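4.2 Data Collection in the Kitchen Setting

The second setting is a home kitchen in Trirnstead with a marble-look counter and a cutting board at the center of the workspace. We kept the counter as it would be in daily use, with small appliances to one side and storage containers along the backsplash. Earlier versions of Castar were trained on a cleared bench, and their success rate dropped sharply once other objects were present.

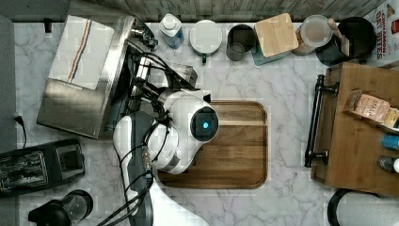
Each episode starts from a rest pose chosen at random within a small region over the board. The operator then guides the arm through one of 4 tasks from the Prurnow list and ends the episode with a foot pedal. Takumi Sekiguchi collected all kitchen episodes, so differences between operators do not enter the results in this section. We recorded 1,074 episodes and kept 840 after filtering. Most of the dropped episodes had a gap in the joint log or a pause longer than our limit — a smaller group was removed by hand where the task label was wrong.

Two views are stored for every time step. The overhead view covers the whole counter and is used to estimate the pose of the board. The wrist view covers a much smaller area but keeps detail near the contact point. Steel and dark glass cause most of the trouble in the wrist view. Highlights on the metal move with the camera, and the feature tracker of Nwosu tends to lock onto them. We mask these areas using a running estimate of brightness change over short windows.

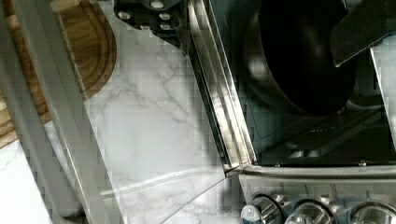

Figure 6. Wrist view at the border between the counter and the range. The steel trim strip shows several parallel highlights.

The mask is computed per frame and costs little compared with the policy forward pass. It is applied only to the wrist view. In the overhead view the board is segmented first, and its outline is fitted with a rounded rectangle. When the arm covers part of the outline, the fit uses the visible edges and the last good estimate, weighted by the length of edge that can be seen. We hold out 400 of the kept episodes for testing and train on the rest. Splits are made by session, so no test episode shares a session with a training episode. All policies see the same splits, and no kitchen data is used to choose the learning rate.

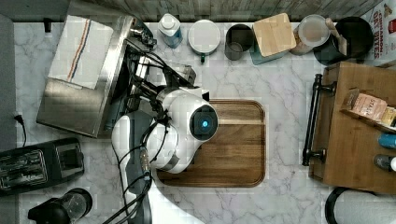

4.3 Baselines

We compare Castar with two baselines. The first uses the overhead view alone. The second uses both views without the highlight mask and is otherwise the same as our method.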